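Sidewalk nav talk, notes (Agathe Perrin)

3. Method
- policy trained in sim only, no real footage. say this early
- 743 episodes, 60 held out for test
- goal given as heading + distance, no map. Gethin planner is the baseline
- dont get stuck on the reward slide, 7 terms, skip to the plot
- collisions down vs baseline, but slower at curbs. Admit it

Simulated street, sidewalk views. Poles near the curb in both, point at them
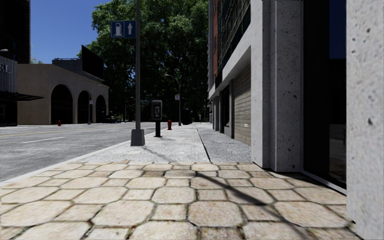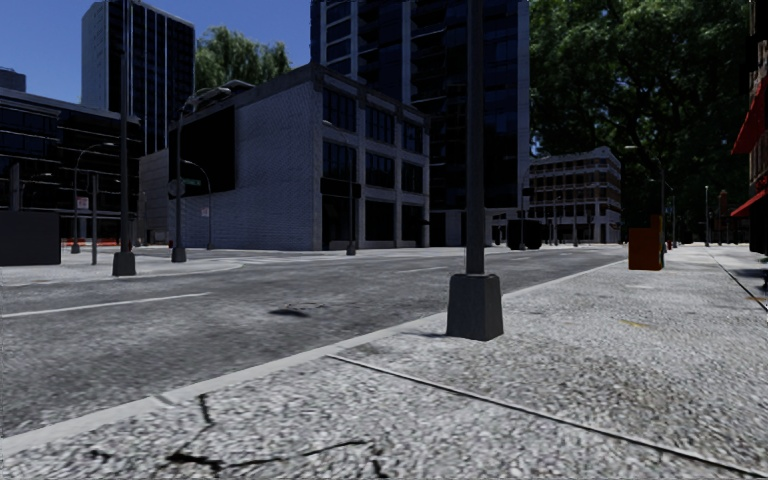
4. What broke
- thin poles, still. Worst on long shadows
- pavement texture swap cost us 15 points, ask Juvik people if they saw teh same
- next: Vamville run in March
- questions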